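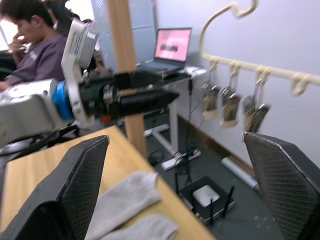 Last changed: June 20, 2025

4.2 What people do with the last fold

I want to slow down here, because the last fold is where my own ideas about the study went sideways. Going in, I figured folding was folding. You halve the thing, you halve it again, you put it on the pile. Then I sat down with the notes Rosalie Bühler and I had made in Hiltatden and found we'd been arguing in the margins over what counts as "done" (she's stricter than I am, and she won most of those arguments).

Take a soft gray cloth on a pale wooden table, as in Figure 3. It's folded into two layers, with the upper one lying flat and wide. I'd call that finished! Of the 17 people who folded at home for us, though, 16 would have kept going at that point, and they told us so when we showed them a cloth left in two layers. Usa Petchrat, the one holdout, said a fuzzy cloth only gets fatter if you fold it more, and she stacks hers wide on purpose.

Fuzzy, knitted-looking fabric kept causing us trouble like this. The edges are hard to find by eye, so people went by feel — they'd run a thumb along the side before committing to a crease. With smooth napkins we hardly ever wrote that down. In the December round we logged 909 folds in all, and 192 of them were redone right away by the same person. I went back through those redone ones twice, and the soft pieces come up again and again.

I don't want to lean too hard on that. We didn't control for table size, and a narrow table nudges people toward smaller bundles whether they like it or not. Section 4.3 takes up the tables.

Figure 3. Gray cloth in two layers near the corner of a light wooden table.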